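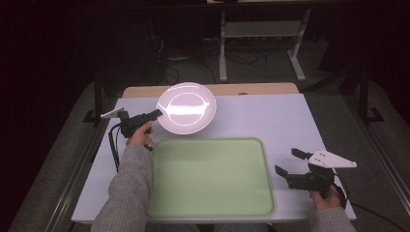
REC 240 Community Sport Events
Unit 6: Planning a Road Ride on Open Roads
Handout revised November 2022

Read this before class and bring it with you. We will work from the Plundmont Loop all week. The route map and cue sheet are in the course folder.

Terms

Open-road ride: riders share the road with normal traffic and follow the same rules as any other vehicle. Most charity and club rides are run this way.

Closed course: the road is shut to other traffic for the event. This is usual for races. It costs much more and takes longer to arrange.

Rolling closure: traffic is held for a short time as a group passes, then released. You will see this at the start of large rides and in processions.

Cue sheet: a list of turns with the mileage at each one.

SAG: support and gear. A vehicle that follows the route, carries spare tubes and water, and picks up riders who can't finish.

Sweep: the last vehicle or rider on the course. Once the sweep has passed, a rest stop can close.

The Plundmont Loop

The loop is a one-day open-road ride of 34 miles. It starts and ends at the high school in Plundmont and goes out through Celotton on county roads. Registration is capped at 600 riders. There is one rest stop, at the township park in Celotton, and one mechanic's tent at the start. The event is untimed.

The route has two railroad crossings, one of them at a bad angle. It also has a left turn across a state highway near Umitz. Most of what we say about risk will come back to that turn.

Choosing a route

Start with roads local riders already use. Club members know where the pavement is broken and where drivers go too fast. Then drive the route, and after that ride it. Gravel washed onto a corner is easy to miss from a car. Ride it on the same day of the week and at the same hour as the event. A road that is quiet on a weekday evening may have church traffic on a Sunday morning.

Write down for every mile:
shoulder width
surface
speed limit
sight distance at hills and curves
driveways and business entrances
dogs

Right turns are easier on riders than left turns, so a clockwise loop is usually the better choice. The Plundmont Loop runs counterclockwise. The organizers wanted the long hill north of Celotton taken as a climb, and they accepted the left turn near Umitz to get it. Be ready to say whether you would have made the same trade.

Keep the first two miles simple. Riders are bunched up, some of them have not ridden in a group before, and they are all looking at each other's wheels. No sharp turns, no narrow bridge, no rail crossing until the field has spread out.

Permits and notice

Find out who owns each road. A 34-mile loop can easily cross three or four sets of owners: city, township, county, state. Each may have its own form and its own deadline. State highways normally take the longest, even when you are only crossing one.

For a spring ride, send the state form in December. Township boards may meet only once a month, and a missed meeting can push you back by that long.

Tell these people in writing, whether or not a permit requires it:
fire and ambulance dispatch
the road commission, asking about planned work
churches on the route
farms that move equipment on the road
residents on any street where cars will park

Traffic control

Only a sworn officer, or someone your state specifically allows, can direct traffic. A marshal in an orange vest can point riders down the right road and warn them to slow down. A marshal can't stop a car. Put this in the marshal instructions in plain words and go over it again on the morning of the ride.

For the Plundmont Loop, officers are posted at the school exit and at the highway crossing near Umitz. The cost of the officers was $3975, the largest single line in the budget after insurance. When we do the budget exercise, treat that figure as fixed.

Rail crossings get a sign well ahead, a second sign at the tracks, and a marshal if the tracks cross at an angle. Riders should cross as close to square as they can. In rain, have them walk.

Marking the route

Use arrows on stakes or chalk-based paint if the road owner allows it. Check the permit first; some counties ban paint of any kind. Place one arrow before the turn, one at the turn, and one after it to confirm. Mark the route the day before and send someone around at sunrise on ride day to replace anything missing. Take everything down the same afternoon.

Group size and starts

Sending 600 riders out at once puts a line of bikes on the road that drivers will try to pass where they shouldn't. The loop uses waves five minutes apart, fastest riders first. Two abreast is legal in many states but not everywhere, and local rules can be stricter. Print the rule that applies on the cue sheet.

Assignment

Read the Asadi Ride packet in the course folder. It is a smaller open-road ride with a rest stop on the wrong side of a busy road.

1. List every road owner on the route and the form you would need from each.
2. Pick the two worst points on the course and say what you would do at each. You may move the route.
3. Draft the marshal instructions for one of those points, no longer than half a page.
4. Write the letter to residents.

Typed, due at the start of the next class. Maps may be drawn by hand if they can be read.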